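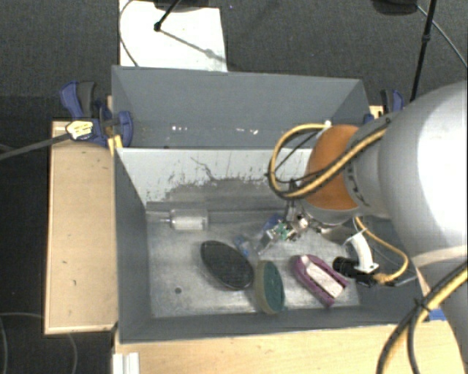
Two grey bins, one directly behind the other, with household odds and ends in the front one.

By Muthu Pinto
Wednesday, April 16, 2025

Amerley Abubakari wants me to believe that the trouble with my kitchen drawer is the drawer. I had come to Jernesden expecting to be told to throw things away, and I had my answer ready, because I have been told to throw things away by people selling books for most of my adult life. She has no book. She does have a course, though, and a theory, and she is quite hard to interrupt.

The theory goes by the name of Bedura and it needs two bins, set against each other with no gap. Every small thing in the house that has no proper home goes into the front one. When you need something you take it out, use it, and put it in the rear bin afterwards. After a season you look at what is still in front.

"What's left is what you thought you needed," she says. "People find that upsetting. I had a man who wouldn't speak to me for an hour over a bicycle pump."

I put it to her that a man may own a bicycle pump and go a winter without a puncture. The same must be true of fuses, candles, the little key that bleeds the radiators.

"Then keep the pump. I've never told anyone to get rid of a pump. I've told them to find out where it is."

This is a good deal milder than the course leaflet, which promises "a home without leftovers". When I read the line back to her she winces. She says it was written by someone at Amissah, the firm that handles her bookings, and that she asked for it to be changed in December. It hasn't been.

We talk for some time about the bins themselves, which she cares about more than I would have thought possible. She likes grey. Bright boxes, she says, get treated like toy boxes, and people chuck things in without looking. She likes a flat floor, and doesn't mind it scuffed. A lid is out of the question.

"You put a lid on and you've made a cupboard. You've got plenty of cupboards. How are they going?"

Badly, I admit. But an open bin of household bits looks a mess to me, and I say so. A clear container lying on its side against the back wall, a black oval thing with a shiny rim at a slant below it: to my eye that is simply the drawer again, with the front taken off.

"It is the drawer again," she says, rather pleased. "Only you can see it. You've just told me what's lying in it and which way it's pointing. Tell me what's in yours at home."

I manage scissors, string, a tape measure and some batteries of unknown health. After that I am guessing. She lets me guess for longer than is kind.

Still, seeing a thing and knowing where it should live are different matters, and I ask whether the bins ever do more than put off the decision. My own suspicion is that most people who pay for a course like this end up with the same clutter and two more containers. Abubakari doesn't dismiss it. Some do, she says. She has been back to houses where the rear bin was full to the top and the front one had become a place for post.

And how many is some? The leaflet says 500 households have been "transformed". Abubakari says 400 finished the course, and of those she has heard back from 357. She has never sent anyone to check. The rest of the 500 signed up and, as far as she knows, never emptied a drawer.

"I'd have said 400. I'd have said 'finished', as well. I don't know what transformed looks like in a utility room."

What did the 357 tell her? Mostly that they had stopped buying second tape measures. A few had moved the bins to the garage. One sent a long letter about her late mother's sewing things, which had stayed in the front bin all season and which she had no plan to part with.

"I wrote back and said of course not. She hadn't used them and she wanted them. Those are two facts, and they can both go in the same box on top of the wardrobe."

I like that answer more than anything in the leaflet. It also seems to me to give away a fair part of the case. If the sewing things stay, and the pump stays, and the radiator key obviously stays, the season of fetching and carrying has told us what an afternoon at the kitchen table would have told us for nothing.

"Have you had that afternoon?" she asks.

I haven't.

"No. Well, then."

There is a rival method, Clenov, which goes the other way and has you label every item before it is put down anywhere. Abubakari tried it. She got as far as the cutlery. She is polite about the people behind it, less so about the labels, which she was still peeling off spoons months later -- "and they'd been through the dishwasher, so you can imagine".

Before I go I ask what is in her own front bin at the moment. She thinks before answering. A torch, she says. Some picture hooks. An egg timer she dislikes but which was a present. The torch has been there two seasons running and by her own rules ought to be under review.

"It's a torch," she says. "I'm not daft."

I went home and tipped the drawer out on the table. There were three tape measures. I have put them all back for now, and I have not bought any bins.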